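Billum handover kit: README for the review copy
Maintained by Marites Dalisay, Otlow. Last edited 18 February 2020.

Billum is the Dwivedi add-on that teaches an arm to take a thin item from a person's hand. The brochure calls this "effortless". We bought the licence with our own money, so we get to call it other things.
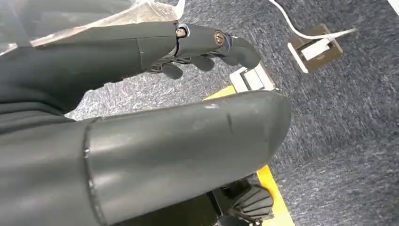 Set-up took 19 steps, of which the printed guide covers 15. The colour codes in the guide are correct for last July's connectors. Write to Drustimley for the current sheet and they'll send it, eventually, as a fax-quality scan. 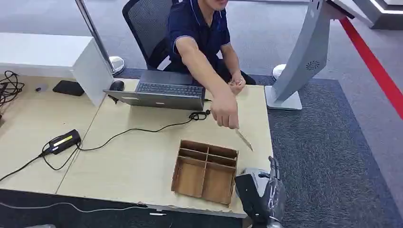
3 min read

What's in the folder: 300 handover attempts, the calibration notes, and Sunita Khurana's log, which is blunter than this file. Flat, see-through items are labelled "film". Everything else is labelled "other", a category we now regret.
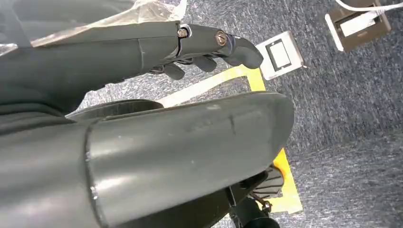

Billum's weakest module is floor marking. It wants one continuous line as a reference and sulks when the line is interrupted. Ours is bright yellow tape on speckled blue-grey carpet, and from down at the hand a big grey arm segment hides a good stretch of it. Mask the arm before you run the module.

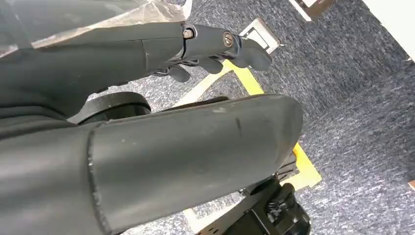
Support answers within three business days and is unfailingly polite. Licence: share it freely, credit Otlow, and please don't phone Sunita.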